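Technology > Robotics > Features

Small Arms, Slow Hands: A Visit to Solís

August 9, 2022
By Estrella Cervantes

Last updated: 4:10 p.m.

The open day at Solís covered one task, repeated until the visitors had seen enough of it. An arm moves toy vegetables between a saucepan and a pair of bowls. The program controlling it, called Vevo, was trained on 1246 recorded runs, each performed by a person steering the arm by hand.

Ximena Medrano, who runs the bench, kept her introduction short. The arm is built from hobby-grade servos. Its joints have measurable play, and the software is expected to absorb it. A run ends when the item is released or when the 700-step limit is reached — whichever comes first.

The bowls sit on a small tracked chassis, so their position can be changed between runs. Medrano considers this the harder half of the problem. Grasping a pepper from a polished pan is difficult enough, as glare changes with every shift of the arm.
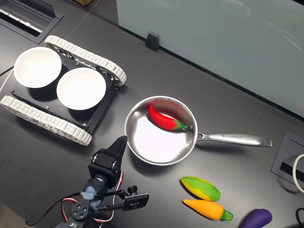 Kieran Ní Bhriain thought the glare was a lesser worry than the grip, and said that a curved object held near one end will rotate before it drops. Medrano agreed in part. Of the recorded runs, 266 were set aside for slips of that type and later used to train a recovery motion.

Visitors were allowed to call for restarts, and the team took 4 such requests before lunch. Each restart returned the arm to its rest pose and reloaded the same settings. No parameters were tuned during the session.

The next version will add a second camera view and a stiffer wrist bracket. Solís plans to show it in October at Plillside, with the chassis driving during the transfer.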